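4. Making the First Batch of Ice

Read section 3 (Leveling and Water Supply) before you start. The Cabral ice maker must stand upright for 2 hours after delivery before it is plugged in.

4.1 Cleaning before first use

1. Remove the ice basket and the scoop holder from the bin.
2. Wash both in warm water with a little dish soap. Do not put them in the dishwasher.
3. Wipe the inside of the bin with a damp cloth. Do not use bleach or scouring powder.
4. Put the basket back with the notch facing the rear wall.

4.2 Filling and starting

1. Open the lid and pour cold drinking water into the tank up to the MAX line. Do not fill past the line.
2. Close the lid. The unit will not start with the lid open.
3. Plug the cord into a grounded outlet. The power light blinks.
4. Press POWER once. The light stays on and the pump starts.
5. Press SIZE to choose small or large cubes. The setting is kept until you change it.

CAUTION: Use drinking water only. Do not fill the tank with juice, soda, or hot water.

NOTE: The pump may rattle for the first minute while air clears from the line. If the rattle continues, press POWER, wait, and start again.

4.3 Emptying the basket

Throw away the first two batches. They may carry a taste from the new parts. After that, the ice is ready to use.

When the FULL light comes on, the unit stops by itself. Lift the basket straight up and tip the ice into a clean bowl or an ice bucket. The bin is not a freezer, and ice left in it will slowly melt back into the tank.

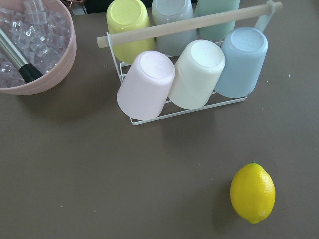 Ice in a serving bowl with a utensil.

Replace the basket and close the lid. The unit starts again when the FULL light goes out. Ice you want to keep overnight should go into a freezer bag with the air pressed out.

CAUTION: Do not chip at ice stuck to the cooling fingers. Turn the unit off, leave the lid open, and let the ice drop by itself.

4.4 If no ice is made

ADD WATER light on: Fill the tank to the MAX line and press POWER.

Cubes stuck together: Change SIZE from large to small. In a warm room, large cubes may freeze into a sheet.

Unit runs but no cubes drop: Check that the rear vent is clear of the wall. See the distances in section 3.

Light blinks red: Unplug the unit and contact Bamedach Service. Have the serial number from the rear label ready.

Go to section 5 for draining and storage.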